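Part-time sorters and packers wanted, Trotham

Ref: 1121
Posted: 2018-02-22

Grimex collects household goods and toys from homes in Trotham and Gunamness and passes them on to families and small shops. We need 2 people to sort and pack small items in the front room at our Trotham house.

The work is done at the table. You take what has been put out, such as soft toys, sweets, boxes and other bits from round the home, decide which bin it belongs in, and put it there. Sweets are kept apart from toys. Soft toys are checked for loose eyes and split seams before they go in. Anything you are unsure of stays on the table until the end of the shift.
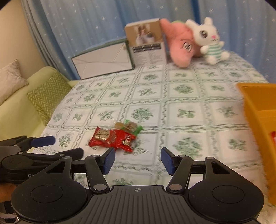 Shifts are four hours, mornings or afternoons, three days a week. You will be sitting for most of it, with a short break halfway through. The contract runs until the end of November. Pay is 800 a month for mornings and 900 for afternoons, which include clearing the table and changing the cloth.

No experience needed. You should have steady hands, be able to read labels in English and be on time. There are two steps up to the front door and no lift to the upstairs toilet, so please ask if this is a problem.

To apply, write a few lines about yourself to Chae-won Yeo, Grimex, Ferraro House, Trotham. Put the reference on the envelope and say which shift you would prefer.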